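Acoustique des grands plateaux : ce que mesure vraiment le temps de réverbération

Réhabiliter une halle pour y loger des bureaux pose un problème que les maîtres d'ouvrage découvrent en général à la livraison. Le volume est grand, les parois sont dures, la parole porte loin. Le dossier de consultation comporte une ligne consacrée au confort acoustique, souvent limitée à une valeur unique de temps de réverbération, et cette valeur est souvent respectée. Les occupants se plaignent malgré tout.

Le temps de réverbération, noté TR, désigne la durée nécessaire pour que le niveau sonore décroisse de 60 décibels après l'arrêt de la source. La formule de Sabine le relie au volume V du local et à son aire d'absorption équivalente A : TR = 0,16 V/A, avec V en mètres cubes et A en mètres carrés. Elle suppose un champ diffus, c'est-à-dire une énergie répartie de manière homogène dans tout le volume. Dans une salle de réunion, l'hypothèse est acceptable. Dans une halle à mezzanine, longue et encombrée de mobilier bas, elle ne l'est plus.

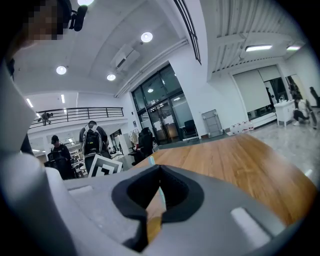

Pourquoi un plateau conforme sur le papier reste-t-il bruyant à l'usage ?
Le TR décrit la décroissance du son dans l'ensemble du local et ne dit presque rien de son atténuation avec la distance. Deux plateaux de même TR peuvent présenter des écarts de plusieurs décibels à huit mètres d'un locuteur, selon la hauteur sous plafond, la position des absorbants et la présence d'écrans.

La norme ISO 3382-3, consacrée aux bureaux ouverts, retient d'autres grandeurs. La première est le taux de décroissance spatiale de la parole, D2,S : il exprime la perte de niveau à chaque doublement de la distance. La deuxième est le niveau de parole à quatre mètres de la source. La troisième, la distance de distraction rD, correspond à l'éloignement au-delà duquel l'indice de transmission de la parole passe sous 0,50. Ces mesures se font sur une ligne de postes de travail, mobilier en place et sans occupants, ce qui interdit de les réaliser sur un chantier nu.

Le cas de la halle Gorkside

L'ancienne halle de Gorkside, reconvertie en bureaux et en espace de présentation, illustre l'écart entre les deux approches. Le plateau principal occupe 1 224 m² au sol. Avec la mezzanine, la surface utile atteint 1 646 m². Le programme initial fixait une seule exigence de TR, moyennée sur les bandes d'octave de 500 à 2 000 Hz. Le lot acoustique a été confié au bureau d'études Vondlow.

« L'exigence était tenue dès la première campagne, indique Ezequiel Salcedo, acousticien chez Vondlow. La décroissance spatiale, elle, n'avait pas été spécifiée. Elle était médiocre, et la courbe le montrait sans ambiguïté. »

Les absorbants avaient été posés en totalité sur les murs pignons, à distance des postes. L'aire d'absorption équivalente y était, le calcul de Sabine aussi. Mais le plafond, laissé brut, renvoyait la parole d'un îlot à l'autre par première réflexion. La sous-face de la mezzanine jouait le même rôle pour les postes situés dessous, avec un trajet réfléchi encore plus court.

La reprise a porté sur trois points. Des baffles verticaux en laine minérale ont été suspendus au-dessus des îlots, à entraxe serré. La sous-face de la mezzanine a reçu des panneaux collés. Les écrans entre postes, jugés trop bas, ont été rehaussés. Les panneaux des pignons ont été conservés : leur dépose n'aurait rien apporté et ils limitent l'écho flottant entre façades parallèles.

Le réglage des basses fréquences

Les baffles de faible épaisseur absorbent bien au-dessus de 500 Hz et mal en dessous de 250 Hz. Une correction fondée sur ce seul produit laisse donc une réverbération grave, perçue comme un grondement dès que la ventilation fonctionne. Le plénum derrière l'absorbant améliore la situation : pour un matériau poreux, l'efficacité dépend de la distance à la paroi rigide, avec un maximum lorsque celle-ci approche le quart de la longueur d'onde. À 125 Hz, ce quart de longueur d'onde vaut près de 70 centimètres, valeur rarement disponible sous une mezzanine.

Vondlow a retenu, pour les zones sans plénum, un panneau à membrane de la série Tai, accordé sur les bandes de 125 et 160 Hz. Sa mise en œuvre est plus délicate que celle d'un poreux. La membrane doit rester libre et le caisson étanche, faute de quoi l'accord se décale. Un contrôle au sonomètre après pose de chaque travée a été inscrit au marché.
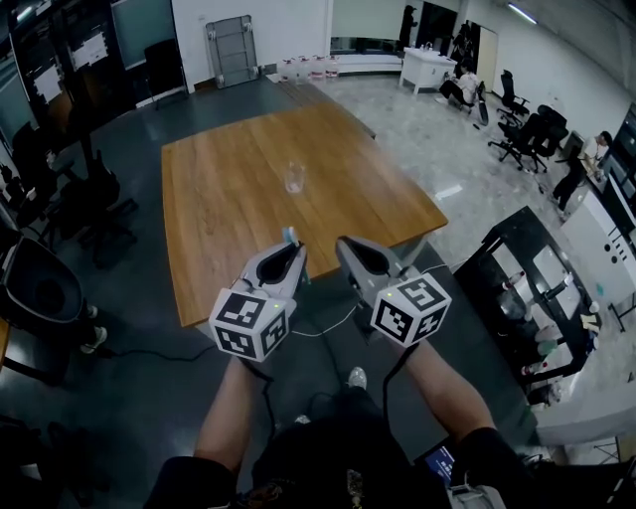 Bruit de fond et masquage

Un local trop silencieux n'est pas un bureau confortable. Lorsque le bruit de fond descend très bas, la moindre conversation devient intelligible à grande distance et rD augmente, même avec une absorption généreuse. La ventilation fournit souvent, sans que ce soit prévu, un masquage utile. Son remplacement par un équipement plus silencieux peut dégrader la situation.

Vira Mykhailiuk, responsable de l'exploitation du site, a fait relever les niveaux en août, ventilation à débit réduit, puis à débit nominal. L'écart entre les deux régimes suffisait à modifier la distance de distraction sur la ligne de mesure la plus longue. Le débit minimal de la centrale a été relevé en conséquence et le point de consigne figure désormais dans le carnet d'exploitation.

Le masquage électronique, par diffusion d'un bruit à spectre contrôlé, a été étudié puis écarté. Il exige un réseau dense de haut-parleurs et un égaliseur par zone, et son acceptation par les occupants varie fortement d'un site à l'autre.

Que faut-il écrire dans un cahier des charges ?

Le TR conserve son utilité. Il se mesure vite, y compris avant l'arrivée du mobilier, et permet de déceler une erreur grossière. Il convient de le fixer par bande d'octave, à partir de 125 Hz, sans moyenne globale. On y ajoutera une valeur minimale de D2,S, une valeur maximale du niveau de parole à quatre mètres et une fourchette de bruit de fond, avec le régime de ventilation correspondant. Les lignes de mesure doivent être reportées sur plan dès la phase de conception, faute de quoi chaque partie choisira la sienne à la réception.

À Grornberg, où Vondlow traite un second plateau de configuration voisine, ces quatre exigences ont été intégrées au marché de travaux. Les baffles y seront posés avant le cloisonnement, et la première campagne de mesure aura lieu une fois les postes installés.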